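Accueil Explorer Fils Notifications Se connecter

Atelier Zollau
@atelier_zollau

1/ Petit fil sur la mise en place d'un plan de travail quand on mélange deux familles d'objets qui n'ont rien à faire ensemble : pâtisseries et vaisselle d'un côté, instruments métalliques de l'autre. Sujet aride, questions récurrentes en messages privés.

38 partages 112 j'aime

2/ Principe de base : une ligne au fond, une zone libre au milieu, une zone de travail devant. Le fond sert de réserve. Le milieu reçoit le plateau. L'avant reçoit ce qu'on prend en main en premier.

3/ Pour la ligne du fond, un objet par emplacement, jamais deux superposés, sauf si l'un est le contenant de l'autre. Je laisse 4 cm entre deux voisins. En dessous, on accroche le bord du bol en prenant la cuillère.

4/ L'assiette va en bout de ligne. C'est l'objet le plus large, et en position centrale elle pousse tout le reste vers les bords. Le bol et la cuillère restent côte à côte, cuillère manche vers soi.

17 partages 64 j'aime

5/ Fond de table : prendre une surface claire et unie. Les motifs bois ou granit font perdre les contours des petites pièces, surtout les pointes fines. Le crème passe bien. Le blanc pur renvoie trop de lumière sous un plafonnier. 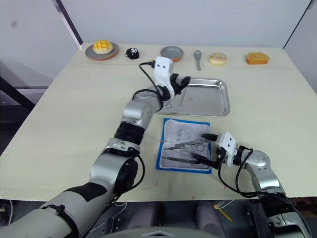

Plateau inox vide au milieu, instruments sur l'alèse à liseré bleu, pain ananas à gauche dans l'assiette.

6/ Le plateau inox : bord relevé, angles arrondis. Les angles vifs retiennent les miettes et se nettoient mal. Inconvénient connu du métal poli, les reflets. On les réduit en décalant le plateau par rapport à la source, sans toucher à l'éclairage.

7/ Les instruments. Deux pinces longues et une paire de ciseaux, tous orientés dans le même sens, pointes à l'opposé de la main. Le sachet plastique transparent reste sur l'alèse. Si on le retire, il finit invariablement sous le plateau.

29 partages 87 j'aime

8/ L'alèse à liseré a un intérêt pratique : la bordure bleue donne une limite nette. Tout ce qui dépasse de la bordure est mal rangé. Pas besoin de ruban adhésif ni de gabarit imprimé.

9/ Sur les pâtisseries : le donut et la part de gâteau sont à droite, posés à même la table. Pour une mise en place d'exercice, je l'accepte. Pour quelque chose qu'on compte manger, non. Assiette ou papier, systématiquement.

10/ Le quadrillage du pain ananas fait un bon repère d'orientation. Je l'aligne sur le bord de la table. Isah me l'a reproché comme une manie, je maintiens.

11/ Références, puisqu'on me les demande. Les alèses viennent de chez Tirnden, paquet de 100, format 40 x 60. Les bols à bord orange, c'est Imov, vendus par 2. Le modèle a changé de diamètre en novembre, vérifiez avant de compléter une série.

51 partages 140 j'aime

12/ Ordre de rangement : instruments d'abord, puis alèse, plateau, et la ligne du fond de droite à gauche. L'assiette part en dernier. Je mettrai le plan coté en réponse quand j'aurai refait les mesures du plateau, celles de l'ancien schéma sont fausses côté largeur.

Voir les réponses (23) Partager Enregistrer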